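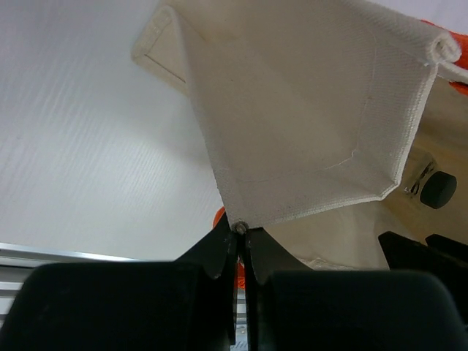
Shireen Mabuza
Product Editor, Fandstead

Ruvel Canvas Cloth, Hemmed, with Corner Grommet
Item 3437
In stock

Every household owns a cloth for the jobs it doesn't want its good cloths doing. Usually it's a retired bedsheet with a sad history. The Ruvel is what you buy when you'd like that position filled by a professional.

It's cream canvas, finely woven, with folded and stitched hems. We were asked in February whether cream was a wise color for something that goes over lawn chairs, under paint cans and around firewood. It was not. The one in the photo already has a scattering of gray specks near its lower edge, and yours will catch up. Ruvel's position is that dirt on a work cloth is a sort of résumé. Mine has seventeen years of experience and I've only had it since the spring.

The grommet is small, round, gray metal and sits right in the tip of the corner, where you want it when you're hanging the cloth up or running a cord to a fence post. It's a modest grommet. Please don't tow anything with it.

Care
Shake it outside, downwind of yourself. Machine wash cold, on its own. Hang to dry by the corner. Ironing is permitted, though we'd like to hear from anyone who does it.

What people use it for
Covering the grill. Catching hedge trimmings. Keeping sawdust off a sofa that should have been moved first. One customer in Plorneo wraps her tomato seedlings in it on cold nights and reports that they're doing better than she is.

Ordering
Cloths ship folded, and will keep those creases longer than you'd think possible. Cord is sold separately (see the Mtshali utility line, item 3181). Orders over $200 ship free, which is a lot of canvas, but we don't judge. Returns are fine if the cloth is unused. We can tell, see above regarding cream.

Page updated 13th May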